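What I Saw at Bavia's Open Day

In October I visited the open day of Bavia, a small company which teaches robots to do work at home. I expected a big hall with loud machines. The demonstration was in a bedroom, and we were 11 visitors who tried not to stand in each other's way.

Our guide was Signe Bach. She told us that the small objects are the hard part, and she showed us the view from the gripper. A remote control on a plaid cover is a simple thing for me. For two black fingers it is thin, dark and lying on something soft.
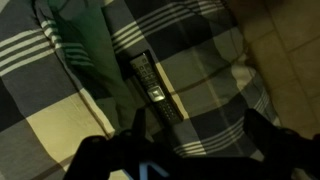
Slow is not a shame

Some guests complained about the speed. Kamil Bartoš, who came with me, said he could do everything faster with his eyes closed. I think this is the wrong measure. My mother is slow too - she needs help with her hands since three years, and what she wants is a helper with patience.

The hair dryer interested me most for this reason.

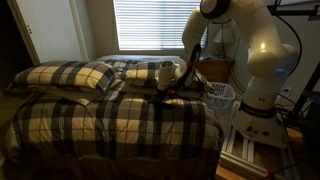 Holding your arms up for a long time is tiring when you are old, and it is a task people do not like to ask for. I would pay for such help before I pay for a machine that folds shirts. Of course I have doubts. The arm needs much space, and my mother's bedroom is small. I told this to Signe Bach, and she wrote it down.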